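Winter Clothing Swap Returns to Orkside in January
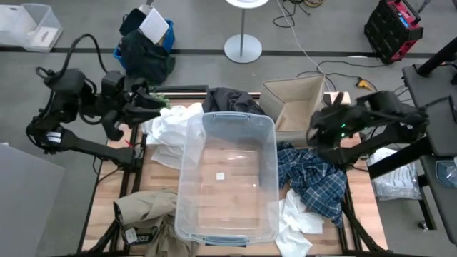 Clothes and a clear storage bin on a wooden tabletop.

The swap is back, and we are so happy about it! Last winter 600 pieces found new homes in one afternoon, and we still hear from people wearing their finds (the green corduroy jacket has now had three owners on the same street).

Drop-off opens January 12 at the Ollville branch library and runs through January 15. Bring anything clean that still has some life in it – coats, sweaters, kids' snow pants, scarves. Small holes are fine this year, as the mending table will be open the whole time with thread in every color we could find. Please leave shoes and pillows at home.

You get one ticket per item, and leftover tickets from last year still count. Kids under 12 don't need tickets at all, so let them dig! Anything left at the end goes to the Drurkell coat closet, which is low on adult sizes right now.

There will be soup again too – come hungry.

Posted Dec 14, 2024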